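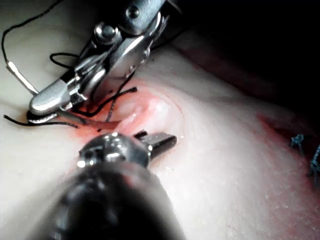
One reader in Brinham writes that she has waited 181 days for a knee appointment and has now been told, by letter, to expect another letter. She would like to know if the letters have a waiting list too.

We asked the clinic at Fikre Street. They do, in a way. Letters go out in batches of 100 – and a batch doesn't leave until it is full, so anyone unlucky enough to be number three sits in a tray until the rest of the county falls apart enough to join her.

The phone line is open from 8 a.m. on Tuesday and is generally busy by 8:01. If you get through, ask for the short-notice list. It exists, it is not mentioned in any of the letters, and you do need to be able to reach the front desk within the hour. Parking is $3, exact change.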